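Majali tram extension: notes from the depot open day

The transport authority opened the new Majali depot to the public in June, and I went along with a notebook. The extension has been argued over for years, and I wanted to see what the money has bought so far.

Doors opened at 10 a.m. Visitors were taken through in groups of 23, starting in the main shed, where two of the new trams were parked over the inspection pits. Each one is 35 meters long. We were allowed to walk through the second tram but not sit in the driver's cab.

The guide works for Arnenix, the contractor that laid the track. She took questions on the delay at Jola bridge, where a water main had to be moved before the rails could go down. The main was not on the old maps, she said, and moving it added 132 working days to the schedule. She would not be drawn on who pays for that -- the claim is still with the lawyers.

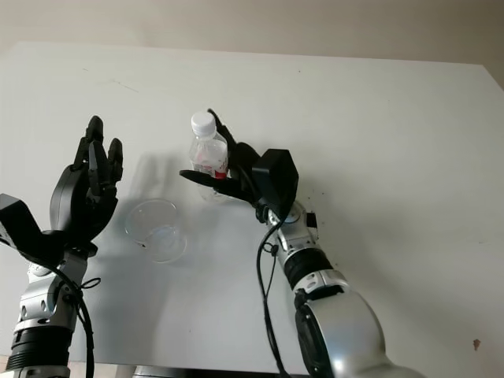
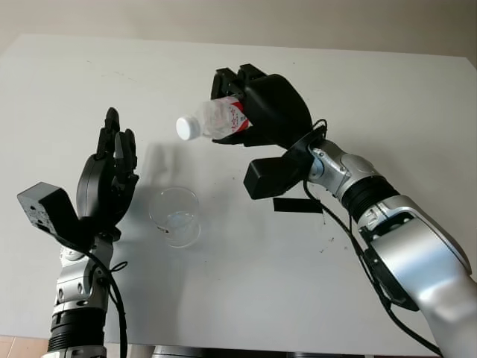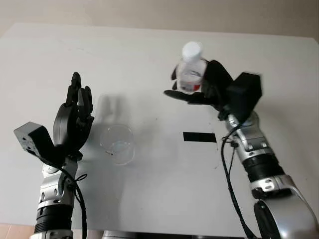
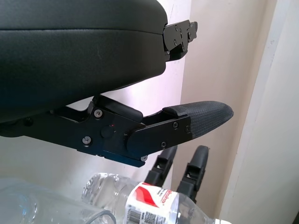 Wokus terminus

A shuttle bus ran from the depot to the Wokus end of the line. The platforms are finished and the shelters are up, but the ticket machines have not arrived. The park-and-ride lot next door is still gravel. A board by the fence gives the length of the last section as 1574 meters, all of it on its own right of way.

Several people asked about the bus routes. The current plan cuts the direct bus from Wokus to the hospital once trams are running, so passengers would have to change at Jola. Written comments on that are being taken at the library until the end of the month.

The last shuttle back left at 3:30 p.m. Parking at the depot was free.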